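Ticket 3166 – Gripper stops halfway when closing, force error on bowl handling cell
Status: Open, waiting for part
Priority: High
Opened by: Cecilia Amoah
Site: Cumside, line 2
Equipment: Numa hand on Lakmont arm
Date opened: 16 Feb 2018

Problem

The gripper closes normally to the half position and then stops. The controller shows "force limit reached", but there is no object between the fingers. After reset it opens without problem. If I give the close command again, sometimes it goes to the end and sometimes it stops at the same place. The fault came the first time at cycle 1,352 after the last service.

One time the hand did not stop. It reported "grip OK" with nothing in the fingers and the arm started to move to the drop position. No person was inside the fence. I pressed the emergency stop and the arm stopped correctly. For this reason I ask to keep the priority high, also if the cell can run most of the time.

What I checked first

Air and power supply: the cell has no air. Supply voltage at the hand connector is stable, also during closing.

Cable from arm to hand: I moved it by hand while the gripper was closing and the fault did not change. I changed the cable for the spare one. Same result.

Force setting: it was on the normal value for bowls. I made it higher by one step and the hand still stopped. I put it back to normal, please do not leave it high.

Finger pads: cleaned. No effect.

Reply from Balogh support

Thank you for the clear report. Please do these steps and write the result under each one.

1. Put the arm in the service position and lock it. Switch off the hand.
2. Turn the finger drive slowly by hand from open to closed. Tell us if it feels heavy at any place.
3. Switch on, run the zero routine, then close with no object at the lowest speed. Save the log.
4. Send a picture from the wrist camera, with a bowl at the hand.

Results

Step 1: done. Lock pin in, key is with me.

Step 2: yes, there is a heavy place near the middle of the travel. It is short, like one tooth or two teeth, and after this it becomes free again. From closed to open I feel it much less. I did it 5 times and the heavy place was always in the same position.

Step 3: zero routine finished without error. At lowest speed the motor current has a peak at the same position as the heavy place. Log is attached to the ticket. In the log you can also see that the zero value moved a little after each close – I do not know if this is important.

Step 4: picture below. The lens is very wide, so everything is bent, but the white gear near the bottom can be seen.
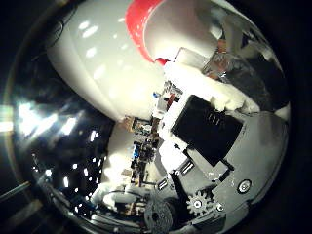 Wrist camera view, step 4. White bowl with red rim at top, white spur gear near the bottom center.

Second reply from Balogh support

From the picture we can not judge the wear on the teeth, it must be checked with the gear taken out. But the current peak and the heavy place in the same position speak for a damaged tooth or a small piece of dirt in the gear pair. The moving zero value can come from the same cause, when the gear jumps a little under load. It would also explain the wrong "grip OK".

Please do not run the cell in automatic mode until the gear is checked. We send a new gear set. When you take out the old one, look also at the pin behind it and tell us if it has play.

Comment, Cecilia Amoah

Understood. The cell is locked and the sign is on the gate. Bowls are loaded by hand until the part comes. I had a similar stop in November on this hand, but then it went away after reset and I did not open a ticket. Maybe you can add it to the history.

I will write again when the old gear is out.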